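Wäschefalten beim Tag der offenen Tür: mein Eindruck vom Dollero-Tisch

14 Kommentare | 38 Mal geteilt

Eigentlich wollte ich im September nur kurz bei Todari reinschauen. Die hatten ihre Werkhalle aufgemacht, es gab Kaffee und Streuselkuchen, und auf dem Aushang stand etwas von „Haushaltsrobotik zum Anfassen“. Ich falte zu Hause die Wäsche für vier Leute und hasse es von Herzen, also bin ich hin. Geblieben bin ich dann bis kurz vor sechs Uhr abends, mein Kuchen war längst trocken.

Der Dollero ist im Grunde ein Falttisch mit zwei Armen. Verkauft wird er noch nicht an Leute wie mich, sondern an Wäschereien und kleine Hotels, die ihn monatsweise mieten können. 800 Euro im Monat sollen es sein, Einweisung inklusive. Für meinen Keller also eher nix, aber ich durfte ihn mir in Ruhe anschauen und sogar eigene Sachen mitbringen (das stand wirklich so in der Einladung, und ich hatte brav eine ganze Tasche voll dabei).

Zuerst die Handtücher. Das kann er, da gibt es nichts zu meckern! Einmal längs, einmal quer, glattstreichen, fertig, und der Stapel sah ordentlicher aus als alles, was je in meinem Schrank gelegen hat. Geschirrtücher genauso. Bei einem Kissenbezug mit Knopfleiste hat er länger überlegt, das Ding zweimal wieder losgelassen und ist dann doch noch ans Ziel gekommen. Für zwölf Teile hat er rund 6 Minuten gebraucht. Das bin ich von Hand schneller, aber ich rede dabei auch nicht nebenher mit Leuten und trinke Kaffee.

Spannender wird es bei Sachen, die keine geraden Kanten haben oder bei denen mehrere Stofflagen übereinanderliegen. Da habe ich am längsten gestanden, weil man dabei sieht, wie die beiden Arme sich die Arbeit aufteilen: Einer packt eine Ecke, der andere wartet mit offenen Fingern auf der gegenüberliegenden Seite. Auf dem Bildschirm neben dem Tisch lief die Sicht der Handgelenkkamera mit, und das fand ich fast noch besser als den Blick von außen.

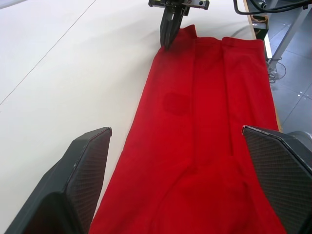 Oben wird die linke Ecke gegriffen, vorne wartet die zweite Hand. Bündig ist die obere Kante noch nicht.

Was mir an den Greifern gefällt: Die Innenseiten der vorderen Finger haben so ein Rautenmuster, fast wie der Griff an einem guten Schraubenzieher. Ich hatte Angst um meine dünne Bluse, aber da war hinterher kein Zug und kein Abdruck drin. Die Finger oben sind viel schmaler und für die Ecken gedacht. Laut Standpersonal lassen sich beide Sorten ohne Werkzeug wechseln, vorgeführt hat man mir das leider nicht.

Jetzt zum Gemecker. Der Tisch braucht Platz, viel Platz, und zwar rundherum, denn die Arme holen ordentlich aus. Leise ist er auch nicht, es surrt die ganze Zeit in einer Tonlage, die mir nach einer Stunde auf die Nerven ging. Und Socken kann er nicht! Ich habe gefragt, man hat gelacht und gesagt, das komme mit dem nächsten Programmstand, der bei Todari intern Poon heißt. Spannbettlaken hat er nach dem dritten Versuch einfach liegen gelassen, was ich menschlich sehr gut verstehen kann.

Bedient wird das Ganze über ein Tablet. Die Oberfläche ist schlicht, große Knöpfe, man wählt die Art des Wäschestücks aus und tippt auf Start. Schade nur, dass man jedes Mal neu auswählen muss, wenn der Stapel gemischt ist. Einen Speicherplatz für eigene Faltarten gibt es, ich wollte meine Handtücher gedrittelt haben, und nach etwas Herumprobieren hat das auch geklappt.

Am Nebentisch stand noch der Inder, das kleinere Modell mit nur einem Arm, der ausschließlich Servietten macht. Sieht niedlich aus, ist mir aber zu speziell.

Für eine Pension mit vielen Handtüchern würde ich den Dollero ernsthaft ausprobieren. Für T-Shirts und Blusen würde ich noch warten, da hängt oft ein Ärmel raus und man legt selber nach. Die nächste Vorführung soll im Frühjahr sein, ich nehme dann die Socken wieder mit.

War dieser Testbericht hilfreich? 2124 Aufrufe

Diese Seite verwendet Cookies. Mit der weiteren Nutzung stimmst du dem zu. Mehr erfahren | OK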